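# About Custier

Custier builds and services practice stations for robot arms. A station is a small, complete work area that an arm can be taught and tested on: a kitchen, a packing bench, a tool wall. Customers buy one, rent one by the month, or send us a task list and have us run it in our shop in Laxdal.

We started out as a repair business for lab equipment. Several of our customers were building their own test setups out of scrap lumber and toys, and the setups kept falling apart or getting moved between tests. They asked us for something that would stay put. The first one we made was a kitchen, and the kitchen is still what most people call us about.

## What we make

The Zurkus line is our standard product. It comes in two sizes, and both ship flat on one pallet. Two people can put the small one together in an afternoon with a hex key and a level. The large one takes most of a day.

Every Zurkus kitchen has a fixed back wall, a counter, and a sink that is set into the counter. We use play-size kitchen parts because most of our customers work with tabletop arms, and full-size cabinets put everything out of reach.

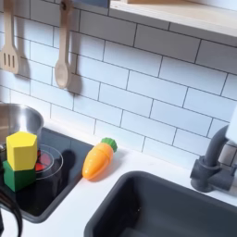 Loose items are sold separately as the Nuneo set. You can order toy food, simple blocks, pots, and hanging utensils, alone or together. If a piece gets chewed up by a gripper, we replace that piece, and you don't have to buy the set again. We keep spares of every Nuneo item for 6 years after it leaves the catalog.

Hard surfaces matter more than people expect. A shiny pot gives a vision system trouble that a painted block doesn't. Grout lines and shadows on a wall cause trouble too. Some customers ask us for plain gray everything, and we will build that, but we usually suggest keeping at least one station that looks like a room somebody cooks in.

## What we do for customers

Task runs are the service side of the business. You send the arm, or use one of ours, along with a written list of what it should do: put one thing on top of another, move an item from the counter to the sink, hang something up. We set out the items, run each task 10 times, and reset by hand between tries. You get the recordings and a plain log that says what was tried and how it ended. Failed tries stay in the log.

We do not write control software and we do not sell arms. If you need either one, we can tell you what other customers with similar work have been using.

## Renting

Rentals run for a minimum of 4 months. The price covers delivery, setup, and one parts box. Return shipping is billed at cost. Stations that come back are cleaned, checked, and rented again, so expect some scuffs on the counter. New countertops can be added to a rental for a fee.

## Where we are

The shop and office share one building in Laxdal. Visits are by appointment, mornings only, and you are welcome to bring your own gripper to try on a station. We close for stocktaking in August and ship nothing during that time, so please get summer orders in early.

Quotes, spare parts, and task run bookings all go through the contact form. Include the reach of your arm and the width of the table or floor space you have.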